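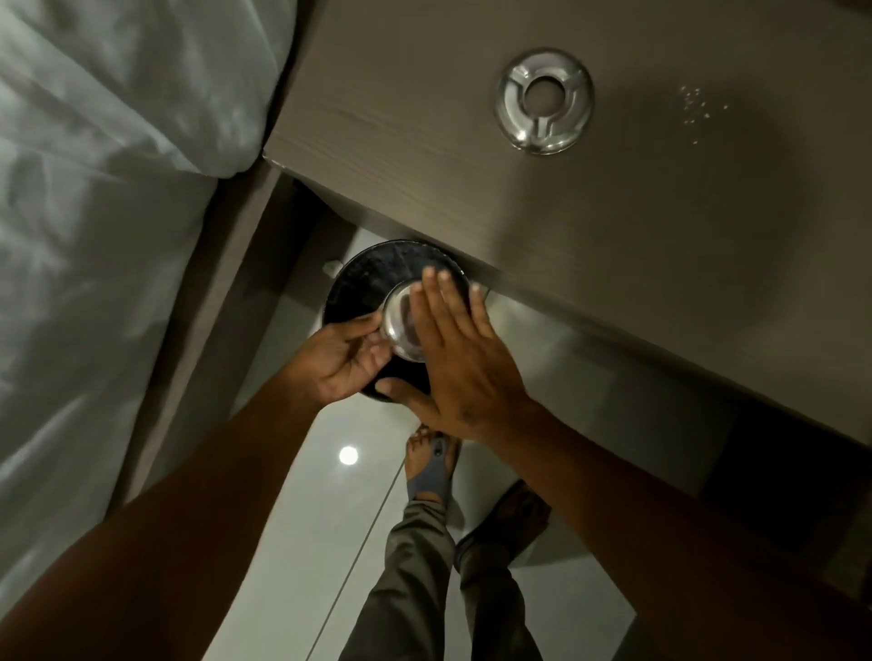 Bedside cleanup: glass bowl on a black plate, specks still to go.

I get asked a lot whether a machine can do this stuff yet, and my answer for the bedroom is still mostly no. The floor, sure! Shiny tile is the easiest thing you can give a robot vacuum, and my Flemetti does ours at 14 minutes a pass without a fuss. It's everything above the floor that falls to me.

Take a snack bowl and a plate. I carry them stacked, one hand curled around the bowl and the other open against it – glass slides on a plate the second you tilt. A friend's Stesto arm (575 dollars, and that was on sale) can pick up a plastic cup if you park it in the right spot. Clear glass with something brown in the bottom? It grabs at the air next to it.

So, what I do by hand:

Dishes go out first, before you touch the bed. Shake a sheet over a dirty bowl once and you'll remember.

For crumbs on a nightstand, use a barely damp cloth and pull toward you, with your other hand cupped under the edge. Don't sweep toward a cable hole, or you'll be picking grit out of the ring with a toothpick (a dry paintbrush works better, by the way).

Stuck-on residue gets warm water and a drop of dish soap for 16 minutes while you make the bed.

Run the vacuum last, with the sheets tucked up off the floor. Mine ate a corner in May and I had to cut it loose.

As for bed making, Forsberg keeps promising a gadget and I keep reading the updates. I'd pay for that one. Pillowcases too, if they're listening.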